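**Lalenura gets the go-ahead at Stideck – 13 episodes, filming starts in February**

**saltmarsh_tv** (original post)

It's happening!! Stideck has confirmed the full order for Lalenura, the Adhiambo Minja drama that we've been passing rumors back and forth about since the spring. Thirteen episodes, all written by Minja herself, filming from February. I read the announcement standing up in my coat and missed my bus.

For anyone who hasn't followed it: Minja wrote Lalenura first as a radio play, two voices and a lot of wind. It's about a ferry town where the night boat goes down with the harbor doctor's husband on it. The doctor is Park. The woman who was on duty at the harbor office that night, and who let the boat leave, is Pilla. They were at school together. The town wants somebody to blame, and Park is the only person who'll still sit down and eat with Pilla. That's the whole setup and it is so, so good.

What we know from the announcement:

- Minja is sole writer and also a producer
- the radio ending is "a starting point," her words
- one episode a week, no dropping the lot at once
- no casting yet for Park or Pilla

I'll keep this post updated as stuff comes in. Tell me what you're hoping for!

---

**Ferrywoman**

I screamed. The cat left the room.

The radio play is the best thing I've ever heard while scrubbing an oven. That long stretch where Park is reading out the passenger list and Pilla keeps asking her to stop, and then asks her to start again from the top? I had to sit down on the floor. If they get two actors who can carry that in one take with no music, I don't care what else they do.

---

**dunmore77**

Happy for you all and I don't want to be the rain cloud, but 13 episodes? The play runs under an hour and there isn't a spare minute in it. What are they filling the rest with? My worry is a detective. There is always a detective. He'll have a bad marriage and a boat of his own.

I'd have gone for three parts, maybe four, and out.

---

**saltmarsh_tv**

dunmore, I hear you, but I think there's loads of town in that play that we only ever get in scraps. The school bus driver who won't stop for Pilla. The bakery. Park's son, who is mentioned exactly once and you can hear her not wanting to talk about him! I'd take a whole episode on the son.

And no detective has been mentioned anywhere. There's an inquiry, because there's one in the play, and it's run by a tired man with a cough. Please let him keep the cough.

---

**Kettle_and_Toast**

Team long version. I've got a soft spot for shows that take their time, and the weekly release makes me so happy, because it means this thread will be alive for a whole season. Remember how fast the last big one burned out on here? Everyone had watched it by breakfast and by the next evening there was nothing left to guess at.

So much of Lalenura is two women talking across a kitchen, and I can't wait to see what a designer does with that. On the radio you get a chair and a tap and your brain builds the rest. Mine was always pale and a bit too tidy, with a dark wall at the back.
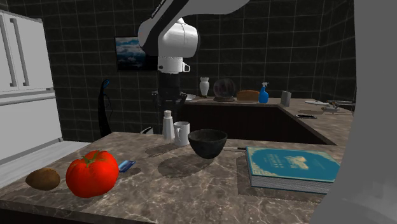
*White fridge, dark square tiles, white mug and salt shaker. Computer render.*

Anyway! Casting. I want faces I don't know. If Park is played by someone who was a surgeon in one show and a lawyer in another, I'll spend the first episode thinking about the other shows.

---

**Ferrywoman**

Ooh, mine was much scruffier than that. Coats on every chair. Park doesn't strike me as someone who wipes down a counter the week of the funeral.

Agree on the faces. Age matters too. They were at school together thirty years back by my reckoning (the teacher with the bicycle has been retired for ages), so please, Stideck, let them be women with thirty years on them.

---

**grudgewatch**

I'm going to disagree with nearly everyone and say I didn't love the play. I know, I know. The first half is terrific. But Park forgives far too quickly for me. Pilla let that boat leave! She read the weather report and she stamped the sheet. There's one scene of shouting and then it's soup and memories. If more episodes means that Park gets to be properly furious for a good long time, then I'm all for it, and it's the first reason I've had to look forward to this.

---

**saltmarsh_tv**

OK wait, I love this, because I never heard it as forgiveness! I think Park sits with her to keep an eye on her. Go back to the bit where she pours the tea and asks what time Pilla's shift began. She's asked that before. She asks it three separate times over the play and she gets a different answer on the last one. I'd bet my good boots that the series makes more of it.

---

**grudgewatch**

Huh. I missed the third one. I'm listening again tonight, and if you're right I'll come back and say so in public.

---

**dunmore77**

That's a nice catch, and it's also the kind of thing I'm scared of. On radio it's a tiny thing that you either notice or don't. On TV there'll be a close-up of a clock and a piano note. Then a recap before the next episode with the clock in it again.

I do like Minja's writing a lot. I saw her stage thing about the two beekeepers and talked about it for a month. I'd be calmer if I knew who was directing.

---

**LampPost_Lou**

New here, hi! I joined for this thread. I grew up in a ferry town (a different one, with a worse ferry) and the play got so much right that I wrote a 3000 word letter to my sister about it, which she says she read. The way people talk about the boat like it's a relative. How everyone knows the skipper's wife's opinion on the skipper. And the harbor office smelling of wet gloves, which comes up in one line and put me straight back there at seven years old waiting for my aunt.

My hope is that they film in a working harbor, with actual weather. Studio rain is always so straight.

---

**Kettle_and_Toast**

Welcome Lou!! "Studio rain is always so straight" is going to bother me in every show I watch now, thank you.

I would read that letter, by the way.

---

**Ferrywoman**

Seconding the letter. Welcome!

Since we're doing wishes, here are mine, in no order:

1. The passenger list scene, complete.
2. Keep the wind. All of the wind.
3. No flashbacks to the night of the sinking before the very end, and ideally none then either. We don't need to see the boat.
4. The tired inquiry man gets a proper lunch in at least one episode.

---

**grudgewatch**

Back as promised. saltmarsh_tv is right. It IS a different answer the third time. Pilla says ten, then ten, then "when it got dark." In winter! That's hours apart! I've listened to this play twice before and had her down as sorry and careless, and now I think she's hiding somebody. Was anyone else in the office?

I take back the soup remark. The soup is an interrogation.

---

**saltmarsh_tv**

YES. Welcome to the club, we meet constantly.

My theory, for what it's worth, is that the son was in the office. He's of age, he's mentioned once, and Pilla changes the subject before Park does. Go and check. It's right after the kettle.

---

**dunmore77**

Fine, that's a very good theory and I'm annoyed at how much I now want to see it played out. If the son's in it from the first episode and we're just allowed to watch him being ordinary, washing up, getting a bowl out, looking for his keys, that would win me over faster than any twist.
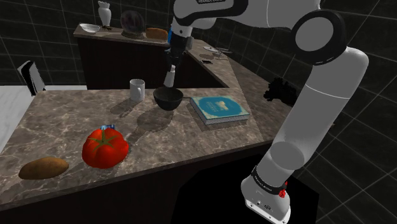
*Black bowl and marble counter, seen with the arm and gripper. Computer render.*

I'm holding on to my four-episode preference all the same. A son in an office is worth one extra hour, five at the outside.

---

**LampPost_Lou**

The son theory makes the bus driver bit so much sadder! He won't stop for Pilla, but he's been driving the son all along and chatting about football. Oh no.

Does anybody know whether the original radio pair have been asked? I know people want new faces, but those voices are the characters for me. Pilla's laugh especially. It comes out at such wrong moments.

---

**saltmarsh_tv**

Nothing on that so far, Lou. The announcement only said casting is "under way." I'd be thrilled either way, and I'd be extra thrilled if one of them came in as the schoolteacher, which would be a lovely nod.

I've started a listen-along for anyone who wants to go through the play again before filming begins. We'll do it in two halves with a break at the passenger list, and I'll put the discussion in its own thread so this one can stay for news. No spoiler tags in there, so first-timers should listen to the whole thing on their own before joining. It deserves a dark room the first time!

---

**Ferrywoman**

In. Bringing tissues and a clean oven.

---

**grudgewatch**

In, with a notebook. I want the exact wording on that third answer, and I want to know who's breathing in the background just before it. There's somebody breathing.

---

**dunmore77**

There is not somebody breathing. That's the wind.

---

**Kettle_and_Toast**

I've just played it again with headphones and I'm sorry dunmore but I think there's somebody breathing.

---

*Original post last edited by saltmarsh_tv, October 2021: added link to listen-along thread, fixed the spelling of Lalenura in the second paragraph.*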